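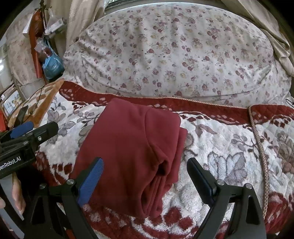

The Wininura is a bus-powered enclosure for a single solid-state drive, made by Fosix at its workshop in Plindaldale and sold without a drive fitted. It has no fan and no vents. All the heat from the drive and the bridge chip leaves through the aluminium shell, so the surface it sits on matters more than most buyers expect. A bare desk is easy. A bed or a sofa, with clothes left lying about, is the sort of surface the engineer responsible for the enclosure had in mind when the test plan was written. "Cloth holds the heat in from below, and if a fold drops over the case it holds it in from above as well," the engineer said. "People copy files while sitting on a bed. We had to design for that."

The engineer, who asked to be identified by job only, spoke to us by telephone and later answered written questions about the thermal design, the cable and the firmware.

The first version of the case was plastic. It passed the desk test and failed the covered test, in which the enclosure is wrapped in a folded towel and made to write continuously for 30 minutes. "The drive did what it was meant to do, which was slow itself down. Then it slowed down again. By the end you would have been better off with a memory stick." The shell was changed to an aluminium extrusion closed by two end caps, with a soft pad between the drive and the inner wall.

Asked whether the pad could be replaced by the owner, the engineer said that it could, and that a spare is supplied in the box. The pad takes a set after it has been compressed. If the drive is taken out and a thinner one put in its place, the old pad may not touch it across the whole surface. "That is the most common cause of a hot drive that comes back to us. The pad is sitting there looking perfectly all right and it is not touching anything."

The bridge chip comes on a small board supplied by Koubek. Fosix tried three boards before settling on the present one. One of those rejected was faster in short tests but did not pass the trim command through to the drive, so that deleted space was not handed back and writing became slower over time. The other dropped off the bus when the host computer went to sleep. "It came back if you pulled the lead out and put it in again. You can't sell that. Somebody will have a file open."

On speed, the engineer was cautious. The figure printed on the carton is the link speed, and the copy speed will always be lower. It depends on the drive, the port, the size of the files and how full the drive is. "A folder of small files will be slow on anything. We get letters about it. We put a paragraph in the manual and we still get letters."

The supplied cable is short, and this has drawn complaints. The engineer defended it. A longer lead loses more voltage between the computer and the enclosure, and some drives draw a sharp peak of current at the start of a long write. With a poor lead the voltage falls below what the bridge chip needs and the drive vanishes from the desktop. Owners tend to blame the drive. The engineer's advice is to try the supplied cable in a port on the computer itself before doing anything else, and to leave hubs and monitor ports out of it until the fault has been found.

"If it works on the short lead and not on your long one, you have your answer. It isn't a fault in the enclosure, although I accept it is annoying if your computer is under the desk."

Fosix does not sell a longer cable. The engineer said that one had been tested and that the results varied too much between batches.

Firmware was revised in February. The revision changes the idle timer, which on early units put the drive to sleep after a short pause and caused a delay when a folder was opened. The timer is now longer and can be switched off. The update tool runs on Windows only. Asked about Mac and Linux users, the engineer said the enclosure works normally on both, but the update has to be done from a Windows machine, and that this was unlikely to change soon. "The tool comes with the chip. We did not write it and we haven't got the source. I would like to have it."

The update does not erase the drive. Fosix nevertheless asks owners to take the drive out first, and the tool will run with the enclosure empty.

There is a single indicator lamp, white, at the cable end. It is steady when the drive is connected and flickers when data is moving. Some buyers had asked for a second lamp to show temperature. The engineer was against it. The bridge chip can read the temperature reported by the drive, but drives differ in where the sensor is placed, and a lamp that came on at one fixed value would be wrong for many of them. Software that reads the drive's own health data will give the figure directly, and the Koubek board passes that data through.

We asked what an owner should do if the case feels hot. The reply was that a warm shell is normal, as the shell is the heatsink, and that a case too hot to hold comfortably should be moved to a hard surface and the copy allowed to finish. It should not be put in a bag straight after a long write. Rubber sleeves sold for other enclosures should not be fitted.

The end caps are held by screws, with a driver in the box. The threads are cut directly into the aluminium and will strip if the screws are forced. "Finger tight and then a little more. I have seen what people do to them."

Fosix guarantees the enclosure but not the drive inside it. Nearly all returns, the engineer said, are tested with a known good drive and a known good cable before the case is opened, and the owner's drive should be removed before posting. A replacement set of pad, screws and end caps can be ordered from the workshop.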